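**Urkell binder jetting** is a way of building solid parts from metal powder, one thin layer at a time, using a liquid glue in place of a laser. It takes its name from the town of Urkell, where the small firm Bouazza first put it to work making pump wheels and valve bodies, and it is still spoken of with a good deal of fondness by people who learned their trade there.

## How it works

A roller spreads a very fine layer of steel powder across a flat bed, and a print head (not so very different from the one in an office printer, only a great deal wider) passes over it and lays down tiny drops of binder wherever the part is meant to be solid. The bed then drops by 60 microns, another layer is spread, and so it goes on, patiently, until the whole shape lies buried in its box of powder.

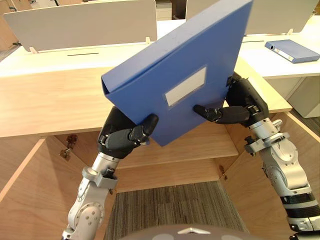
At this stage the piece is known as a "green" part, and it is a delicate thing, rather like a well-made sandcastle. It is brushed clean by hand and then warmed gently to drive off the binder. After that it goes into a furnace, where the grains of steel join together and the part shrinks quite noticeably on every side. The drawing has to be made larger to allow for this, and learning just how much larger, for thick walls and thin ones alike, took up most of the early years.

## History

Bouazza began with a single machine, kept in a former dairy on the edge of the town, whose bed could hold 100 small parts at a time. A second and larger model, the Reminard, followed once the roller had been redesigned to stop it dragging the powder at the corners. It had 297 nozzles in its print head, and a spare head was always supplied with it, as the nozzles were apt to clog if the machine stood idle over a long holiday.

The works later moved to Vorkberg, where there was room for proper furnaces, and 561 different part designs had been through them by the time the first Reminard was retired. 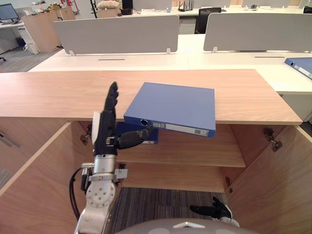
## Uses

The method suits small, fiddly parts that would be slow to cut from solid metal: hinges, nozzles, gears, lock pieces and the like. Larger parts can be made too, though they tend to sag in the furnace and usually need a ceramic support beneath them.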